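Intro to Textiles for the Home
Week 5 handout: Upholstery and Floor Fabrics
Instructor: Marloes De Smet
Lab help: Imelda Tan

Welcome back! Last week we got through fiber and yarn, and I know the yarn twist section was a slog (you did great on it, by the way). This week we get to the part I look forward to all term: what happens when fabric has to be sat on, walked on, leaned on and slept on for years. Bring your swatch books on Friday. If you have a scrap from an old chair or cushion at home, bring that too, the uglier the better!

1. Three jobs, three kinds of cloth

A curtain mostly has to hang. A seat cover has to stretch a little, come back, and put up with rubbing. A floor covering takes weight and grit from above and has a hard surface underneath. Cloth that is wonderful at one of these can be hopeless at another, and a lot of what we do this week is learning to guess which is which by hand before we look at any label.

Try this with any swatch. Pinch it, let go, and watch the crease. Hold it over your fist and see whether it falls in soft folds or stands out stiffly (that's drape). Then rub it against itself for a slow count of 27 and look at the surface under the lamp. Fuzz? Little balls? Write it down either way.

2. Abrasion

Rub testing is how the trade puts a number on wear. A machine rubs a sample over and over until yarns break or the surface changes too much. A higher count means the cloth held up longer under that test. It does not tell you how it will handle sunlight, cat claws or grape juice, so please don't write "high rub count, lasts forever" on your homework. I will circle it!

Things that help a fabric resist rubbing: tight weave, smooth strong yarns, and no long floats. A float is a yarn that skips over several others before going back down. Satin weaves get their lovely shine from floats, and floats are also what catch on your belt buckle.

3. Tufting, two meanings

This one trips people up every year. In upholstery, tufting means pulling the cover down into the padding at set points, with stitches and often buttons, so you get dimples and raised areas between them. It holds the padding in place and it looks terrific. In carpet, tufting means punching loops of yarn through a backing with needles. Same word, completely different process.

For upholstery tufting you need extra fabric, because every dimple eats some of it. Deep diamond tufting eats a lot. Elmarie Moodley, our guest from the Cellville workshop, cuts a paper pattern first and marks every tuft point on the padding and on the back of the cloth, and she has kindly agreed to show us on a footstool. Watch how she works from the middle outward. It's a joy.

4. Stripes and pale colors

A stripe is a ruler. Any crooked seam, any rug laid slightly off from the wall, and the stripe will tell on you. Plan stripes before you cut and check them again once the piece is pinned.

Pale covers show soil sooner, but they also show shape better, and tufting is all about shape. Light falling across a pale seat gives you a soft shadow in each dimple, and on a very dark cloth much of that disappears. When you pair a pale seat with a floor covering, look at them in daylight and again under a lamp. Creams can swing yellow or pink, and grays can swing blue.

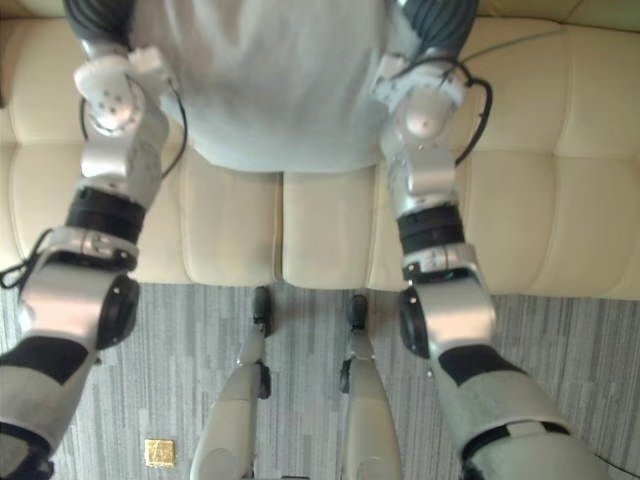

Fig. 2. Cream-beige tufted upholstery with a gray striped carpet.

5. For Friday

Read the chapter on seat construction up to page 355. Skip the section on springs for now, we'll come back to it.

Find one tufted item and one striped item, at home or in a store, and write a paragraph on each. What is the cloth doing? Where would it wear first? Sketches are welcome, even bad ones.

Wilfredo Maglaya and Xuân Doãn still have the shared pick glass from last week. Please bring it back to the lab so the other tables get a turn.

Questions about the swatch book go to Imelda. Late swatch pages are fine until the end of April, but they do need to be glued down and labeled with fiber, weave and your drape notes.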